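Pale grey and matt: the things you keep asking me

I get more messages on plain pale grey surfaces than on anything else I write here (more than the bathroom, which hurt a bit, I worked hard on that bathroom). So I've put the usual ones together on one page. It covers walls and table tops, as I've now painted or wiped down far too many of both.

Which grey did you use?

On my walls it's Prukar 254, two coats over their primer. The table is Prukar 602, which is the tougher version for furniture and a tiny bit darker in the tin. Once they're dry I really struggle to tell them apart, and I painted them! If you're only doing a wall, save your money and stick with the 254.

Is pale grey going to look cold?

It can do. My back room faces north and I had a proper wobble over it for the first week. Then I changed the bulbs for warmer ones, put a rug down and stopped thinking about it. Try a big patch first, at least the size of a tea tray, and look at it at breakfast and again at about 9 in the evening with the lamps on. If you hate it both times, buy something else.

Why does it look like two different colours?

It's the light, nearly always.

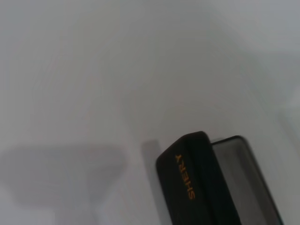
Matt grey is a terrible chameleon. It has no shine to tell your eye where the light is coming from, so you read the change as a change in the colour itself, and then you ring the paint shop in a temper (I did, they were very kind). Get up really close and you'll still find it shifting: the plain pale grey in the picture turns whiter and a bit cooler up towards the top right corner and is slightly warmer through the middle. There are very faint streaks going across on the slant, too. I'd leave a surface like that well alone. If a patch bothers you, hold a piece of white paper beside it, then beside another patch, and compare at the same time of day before you open another tin.

I can see streaks on mine. Have I ruined it?

Almost certainly not. Stand back to where you'd normally stand or sit and see if they're still there. If they are, go over it once with a barely damp cloth, long strokes all in one direction, and let it dry completely before you look again. If they stay put after that they may be in the paint, and then it's a light rub with 240 grit and another thin coat. Thin! I've put it on like icing before and regretted it.

What do you clean it with?

Warm water and the smallest drop of washing-up liquid, on one of the flat woven cloths from Yalçınkaya. I've got 7 and they just go round and round in the wash. No scouring pads, and please no magic sponges. They take the mark off, but they leave a shiny patch behind, and on a matt surface that's worse than the mark was.

What about tea rings?

Get to them quickly if you can. For an old one, lay a damp cloth over it for ten minutes and wipe, and do it again if it's shifted a bit. I've got one ring on the table that's been there since May and I've put the fruit bowl on it.

Do you wax or seal the table?

I use the Wollitz clear matt sealer, two coats with a small foam roller. It does dull the colour a touch while it's going on and that gave me a fright, but it settled overnight. I don't seal walls. You could in a hallway with a pushchair or a dog going past, I suppose, but I find it easier to keep a jam jar of leftover paint and dab.

Can I dab on top of old paint without it showing?

On matt, yes, mostly, and that's one of the reasons I put up with it. Use the same tin if you still have it, give it a really good stir and feather the edges out with a nearly dry brush.

Where did you buy it all?

Hostora, the one by the retail park, apart from the cloths. They'll mix a tester while you wait. Nothing on this page is sponsored, I paid for the lot, including the wrong roller.

Would you go for the same grey again?

I would, yes. I'd do the ceiling before the walls next time, and I'd clear the whole room properly instead of shuffling everything into the middle and climbing over it. The hallway's next and I've already bought the tin.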